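Call for Participants: Remote Operators for Robot Teaching Sessions

Hostley Robotics Group, Varotholm

We are looking for people who would like to teach a simulated robot arm by moving it themselves. You don't need to know programming. You will sit at a desk in our Varotholm office, hold a hand controller, and the arm on the screen will follow your hand. Every movement is recorded, and our learning program, Barasa, practises later from these recordings.

The present work is with a small wooden cabinet with drawers and two small blocks. In the simulator the operator can look down on the arm and the cabinet from above, which most people find strange in the first session and comfortable in the second.
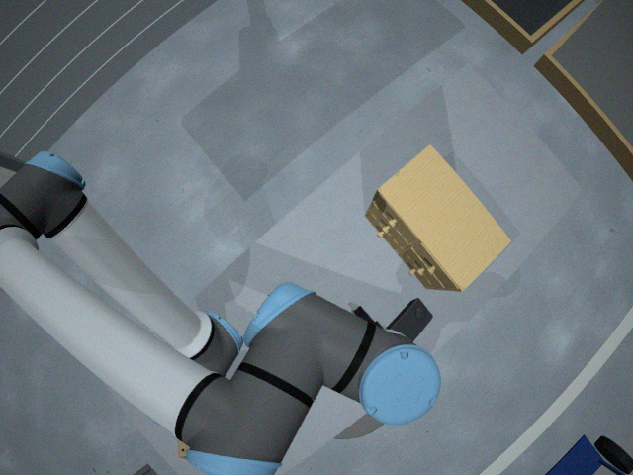
What you will do

You guide the gripper to the drawers and to the blocks, following a short written instruction. A typical instruction is "open the middle drawer" or "pick up the green block". Between attempts you press a pedal and the simulator puts everything back to its starting position. We ask for calm, natural movements. If you make a mistake and correct it, please continue, as the corrections are also useful to us.

The blocks are small compared with the fingers of the gripper, so the grasp needs some patience. Our newsletter, Stalto, printed a longer article on this part of the work, and new operators receive a copy. 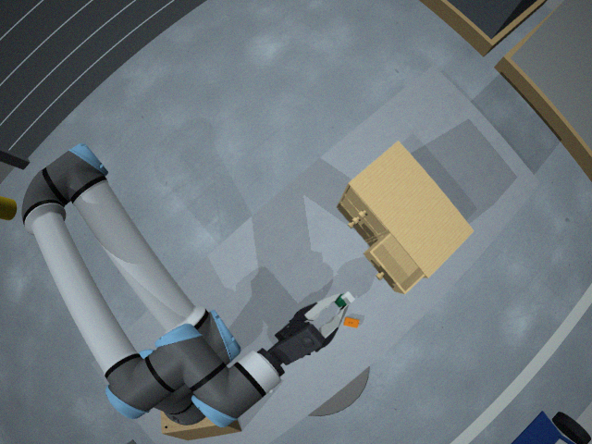
Stalto, No. 26

Who can apply

You should be 18 or older and able to read instructions in English. Good eyesight, with or without glasses, is necessary. Left-handed people are very welcome, as the controller can be set for either hand. Experience with video games, cranes or sewing machines is a plus but we do not require it.

You can't take part if you get dizzy easily from moving pictures on a screen. Please tell us honestly about this, it is for your own comfort.

Time and payment

Each operator comes for 2 sessions a week, and each session takes 2 hours with a break in the middle. We pay by the hour, training included, and your bus fare is paid back if you keep the ticket. The first session is only for learning the controls, and its recordings are not used. From the next one you also work with the side view, where the height of the gripper over the table is easier to judge.

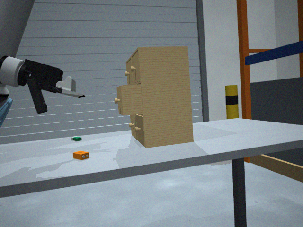

Side view: gripper to the left of the open middle drawer.

The sessions are led by Nabila Tjoa and Victor Owino. One of them is always in the room and will help when the arm reaches the limit of a joint, a thing that happens to every beginner. They will also show you how to turn the wrist without losing the position of the fingers, so that you can change from a sideways approach to one with the gripper pointing down.
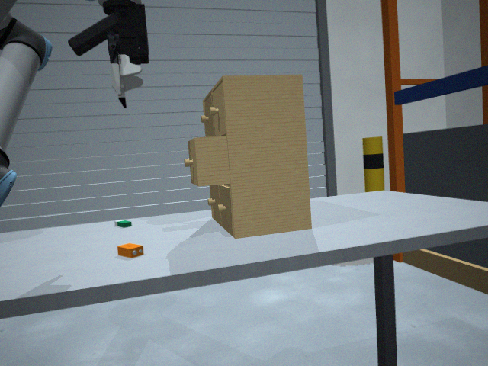

Marcelle Leclerc writes that after her February sessions she stopped thinking about the controller and thought only about the drawer, and that her advice to new operators is to move more slowly than they believe is necessary.

How to apply

Send a short letter to Imani Mwakyusa, Room 1509, Hostley Robotics Group, Varotholm, or leave it at the front desk. Write which hours suit you and which hand you prefer to use. A résumé is not needed. Applications close on 3/9/18, and everyone who applies will get an answer, also those we can't invite this time.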